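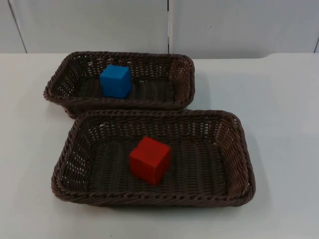 SKIKINLEY, Sep 27, 2023 – Wonura, a supplier of household storage products, today announced that its Rondside series of rectangular woven baskets will enter general retail distribution in January. The series is intended for open shelving, playroom storage and tabletop sorting of small items. The baskets are dark brown, with a thick braided rim, rounded corners and sloped openwork sides. The floor is woven more tightly than the walls, so that small contents such as the wooden cubes in the two baskets on the white tabletop, one of them bright blue, rest on a closed surface. The baskets are supplied without lids or liners.

Rondside was previously available only to contract customers, mainly child care centers and waiting room outfitters. Distribution to stores will be handled by Aasen, which will deliver to 184 retail locations in the first phase. Online orders will be accepted from the same date under catalog number 943.

The open weave in the side walls allows air to pass through the basket and lets the user check the fill level from the side when the basket stands on a shelf above eye level. The rim carries the load when the basket is lifted. It is braided continuously around the full top edge, including the corners, and has no separate handles. Wonura specifies a maximum load of 6 kilograms, evenly distributed. The limit applies to lifting by the two short sides. Lifting by one side only is not recommended at any load.
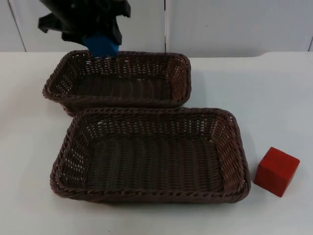
Changes from the contract version are limited to the floor and the corner joints. The floor strands now run in parallel ridges along a single direction, which makes it easier to brush out crumbs and dust. In the earlier version the strands crossed at the center, and contract customers reported that debris collected at the crossing. The corner radius has been increased to reduce wear where the rim meets the wall. Outer dimensions are unchanged, and existing shelf inserts will continue to fit.

"Most of the requests we received concerned cleaning," said Ingegerd Söderlund, product manager for storage at Wonura. "A basket used for building blocks or craft supplies is emptied and refilled many times a week. We kept the wall pattern as it was and put the work into the floor."

Before release, the revised floor was subjected to 700 fill-and-empty cycles at the maximum load. The acceptance criterion was no broken strands and no permanent sag visible with the basket placed on a flat surface. Wonura will provide the test summary to trade buyers on request.

The baskets may be wiped with a damp cloth and should be left to dry upside down with the rim supported. They should not be immersed or placed in a dishwasher. Prolonged exposure to direct sunlight may alter the color.

Baskets ship nested, with a paper sheet between each pair. Retailers are advised to separate them by the rim and not by pulling on the side walls. Display units can be ordered from Aasen together with the first delivery. Contract customers will receive the revised version automatically once stock of the earlier version has been used up. Prices under current contracts are not affected.

About Wonura
Wonura develops and sells storage products for homes, schools and child care facilities. Its offices and warehouse are located in Skikinley.

Press contact: Ingegerd Söderlund, Wonura, Skikinley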